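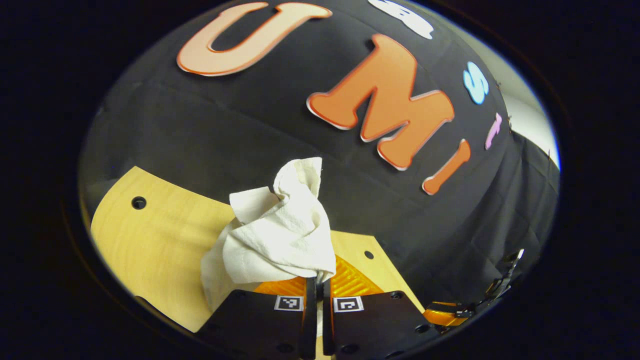
Re: Shrinkage allowance on plain weave cotton

From: Danuta Jakubowski
To: Clindden weaving list
Tuesday, 7:40 pm

Mathias Aebischer wrote:
> I sett the Walczak 8/2 as usual and lost far more width than length
> after the first wash. Is the yarn at fault, or my allowance? I don't
> want to warp the second batch of towels until I know.

Probably the allowance. Width loss has two parts, draw-in on the loom and shrinkage in the wash, and one percentage won't cover both. Measure the web at the reed, again an hour after cutting off, and again after washing and pressing. Keep the figures in separate columns.

My last cone gave 7 percent in the wash, both directions. Draw-in depended on the temple — without it the selvedges pulled in badly and I broke two end threads.

Before the second batch, weave a sample at least 800 ends wide. Narrow samples understate draw-in. Hem it before washing, with the same thread you'll use on the towels, or the corners will pucker later.

I would also check the cone label. Siwan had one marked unmercerized that took dye as if it were mercerized.

Does anyone have numbers for the Brerketti 16/2?

Danuta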